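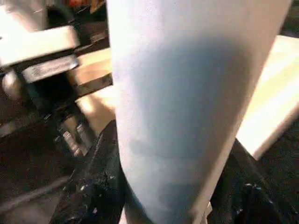
Home | Our Projects | Schools | Reports | Contact

Riltbridge School Robotics Club
Second progress report to the Mohammadi Education Fund
Date of report: 2018-07-10
Prepared by: Yakubu Nwachukwu, club leader

1. Purpose of this report

In our first report, sent in December, I described how the club was formed and how we chose the students. I promised that the second report would speak mostly about the practical work, and this is what I try to do now. I also answer the two questions which Ms Garba of your office sent to me after she read the first report, namely how the money for parts was used and how many of the students still attend.

2. Attendance

The club has 13 students at present. Four of them joined after the first report, and two left when their families moved out of Tultthorpe. We meet twice a week after lessons, for one hour and a half. During the examination weeks we did not meet, and after this break it took two sessions before everybody was again comfortable with the software. For next year I would like to keep one short meeting open during examinations, for those who wish to come.

The older students are now teaching the younger ones the basic commands. This was not in our plan. Amarachi Effiong, who is in her last year, wrote a four-page guide in simple language and the new members use it in place of the manual. With her permission I can send you a copy.

3. The work of this period

The main task of this period is called Isura. The students chose this name by vote. In Isura the arm must find a light object standing on a table, close the gripper on it, lift it, carry it to a marked area and put it down upright. The students must write the program themselves and also record every attempt in the log book, including the failed ones.

We began with wooden blocks, which are easy because their sides are parallel. Then we changed to paper cups and tubes. These gave us much more trouble. A tapered cup is narrower at one end than the other, so the fingers do not touch it evenly, and when they close with too much force the cup is pushed upwards or it bends. With too little force it slips during the lifting. The students spent most of March on this question only.

They tried three things. First they lowered the closing force in small steps. Secondly they changed the height at which the fingers take the cup. Thirdly they glued thin rubber on the inner side of the fingers, but it came off after a few days and we removed the rest. The second change helped most. When the cup was held too near to the rim, it folded, and near to the base it kept its shape.

The camera at the wrist is also used in the project. At present the students look at its pictures on the laptop and judge by eye if the grip is straight. When the object is close to the camera it covers most of the view and the table behind it becomes very bright, so it is difficult to find the edges by program. Reece Bunting, our visiting technician, showed the group how to fix the exposure by hand. The result is better but it still depends on the light from the windows, and in the late afternoon we must adjust it again.

4. Results

From March until the end of June the log book has 226 attempts with cups and tubes. I do not want to present these as a scientific result, as the rules were changed a few times by the students and some pages are not complete. But the direction can be seen. In the first weeks the arm put down the cup upright in less than one third of the attempts. In the last two weeks it was a little more than two thirds.

The placing is still weaker than the lifting. When the fingers open, often one of them leaves the cup earlier than the other, and the cup turns over. Two students are working on a slower opening movement and I hope to report about it next time.

5. Use of the money

From the grant of 1,000 pounds for this school year we have spent 600 until now. The largest part went for a second set of gripper fingers, a replacement motor and the cables. A smaller part paid the transport of Mr Bunting, who does not take a fee from us. Paper cups, tape and rubber were bought from the school's own budget. The receipts are kept by Jummai Eze in the school office and copies were posted to you together with the signed form.

I ask your agreement to move what remains to the next school year. We planned to buy a second laptop in spring, but the model we wanted was not available at the price we were given, and I preferred to wait.

6. Difficulties

The room is shared with the art class, so the arm must be taken from the table after each meeting and fixed again at the next one. This costs us twenty minutes each time. It also means the position of the arm is never exactly the same, and the students must calibrate it again before they can start. The head teacher has promised us a smaller room from September, but I have not seen it in writing yet.

I should also mention that only three of the members are girls. Amarachi and I will speak to the first-year classes at the start of the new term and invite them to watch a meeting.

7. Plan until December

- Finish the slower opening movement and repeat the cup attempts with fixed rules.
- Put a lamp and a curtain so that the light stays the same.
- Start with a first simple program which finds the edge of the cup in the camera picture.
- Take part in the open day in Tultthorpe, if the arm can be transported safely.

If Ms Garba or another person from the Fund would like to visit us, any meeting after the middle of September is suitable. Please write to me some days before, so that I can arrange the entry at the gate.

With respect,
Yakubu Nwachukwu

Contact the club | © 2018 Riltbridge School Robotics Club | Back to top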